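The Price of a Pair of Hands

Settimio Rinaldi keeps two budgets for his lab at Clarnico. The first is the one he shows people. The second is the one he believes, and it is longer.

The official version, drawn up last December, had one large figure at the top for the arm and a modest line underneath marked "sundries". Sundries has since eaten the contingency fund and is eyeing the travel money.

"You get three quotes for the arm," he says. "You get none for the cable clips."

He chose a Siridora in the end, over a Sepúlveda that was cheaper to buy and dearer to insure. Delivery took 19 weeks. The gripper came separately, as did the bill for its mounting plate: 458 euros, plus carriage, for a piece of metal he could have worn as a medallion. 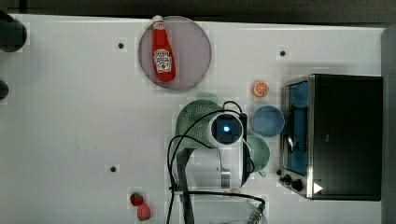 Then there is the kitchen side of things, which finance queried line by line. Plates and bowls are cheap. Toy fruit is cheaper still, although it proved remarkably hard to code as research equipment. Rinaldi allows 500 a year for props and overspends cheerfully, on the grounds that variety is what the work runs on and that a strawberry has never needed a service contract.

The service contract for everything else is 1,000 a quarter. He tried going without one for the first two, and doesn't recommend it.

His advice to the team at Asitz, who are shopping for their first arm, fits on a postcard. Price the spares before the machine. Ask who answers the phone in August. Order every cable a metre longer than the drawing says, then find somewhere to put the extra metre.

He is still working on that last bit.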